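## 4. How people talk about putting things away

I should say up front that this part of the study began as a side question. Rekha Bansal and I were interviewing people in the Skallard apartments about rent and commuting, and every single conversation kept sliding over to clothes. Where they go at night, who folds them, which ones are allowed on a chair. After a while we gave in and wrote a proper set of questions. 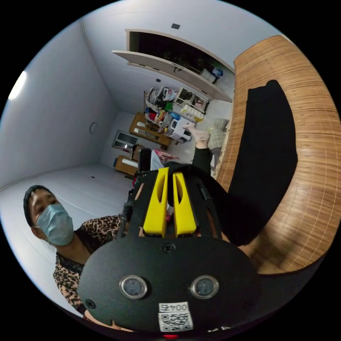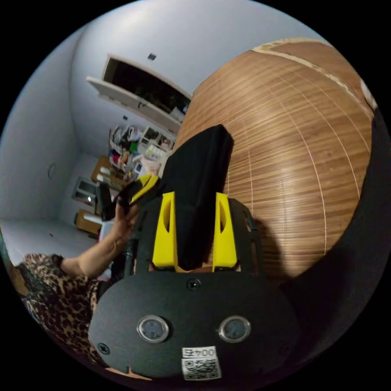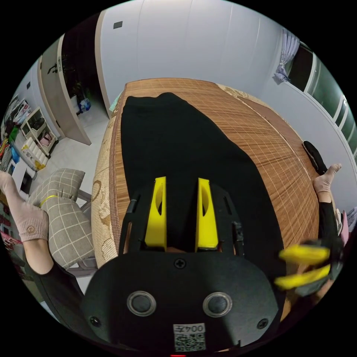
**Figure 3.** Indoors; the third picture includes a bed.

We ended up with 28 households and 253 separate stories about tidying (a "story" for us is any stretch of talk with a person, a thing and a place in it, so "my brother leaves his jeans on the stairs" counts, and "I hate laundry" doesn't). Pankaj Dhillon coded all of them, I coded them again without looking at his sheet, and we agreed on 92 percent. The ones we fought over were mostly about coats. Is a coat on a hook put away, or is it just waiting? Pankaj says waiting. I still say it's put away, and I've marked those stories with a star in the appendix so you can pick your own side.

### 4.1 The in-between pile

The thing I'd most like other people to go and check is what we started calling the in-between pile. Almost everyone we talked to has clothes that have been worn once and aren't dirty yet. They don't want them back in the drawer with the clean stuff, and it feels silly to wash them. So they sit somewhere. People were wonderfully exact about the somewhere! One woman told us that the left arm of her couch was fine and the right arm was "for company." A retired bus driver had a rule about the foot of the bed before dinner and the doorknob after.

Of the 253 stories, 76 were about this pile, more than about washing and ironing put together. I hadn't expected that at all, and neither had our questions, which barely mention it. Most of what we have came up when we were already putting our notebooks away, so please read the numbers in this section as a floor.

What surprised me more was the language. When people talked about clean clothes they used plain verbs like fold, hang and stack. When they talked about the pile they switched to words you'd use for guests. Things were "staying" on the chair, or "stopping there for a bit," or they'd "moved in." Rekha noticed this first, while typing up the Gomia Street tapes, and she went back through the earlier ones and found the same thing all over the place. Younger and older speakers both did it. People who lived alone did it too, which I think rules out my first guess (that it was a way to be polite about somebody else's mess).

### 4.2 Who gets to move it

Shared homes have a second layer, and here the stories get a little sharper. You can usually pick up another person's clean clothes and carry them to the right room. You can drop their dirty ones in the wash. But the pile seems to belong to its owner in a stronger way, and moving it without asking came up again and again as a small crime. "He hung up my sweater and I couldn't find it for a week" is a fair sample. The sweater was in the closet.

Parents were the exception. They moved everything, all the time, and told us so cheerfully. Their teenagers told us about it too, less cheerfully.

We compared this with Subramaniam's notes on shared kitchens, where a cup left by the sink has much the same standing: used, not finished, and hands off. I like the match, but I don't want to lean on it too hard. A cup gets claimed or washed by bedtime in most of those kitchens, and some of our sweaters had been on their chairs since September.

### 4.3 Some trouble with the sample

All of our households rent, and most have small closets. Someone with a big dressing room may not have a pile at all, or may have a grander one. We also talked mainly to whoever answered the door, and I suspect the person who answers the door is often the person who tidies. In the Anov building we tried going back in the evening to catch everyone else, and the stories we got then were shorter and a good deal more defensive. I've kept them in a separate table, with the time of each visit next to them.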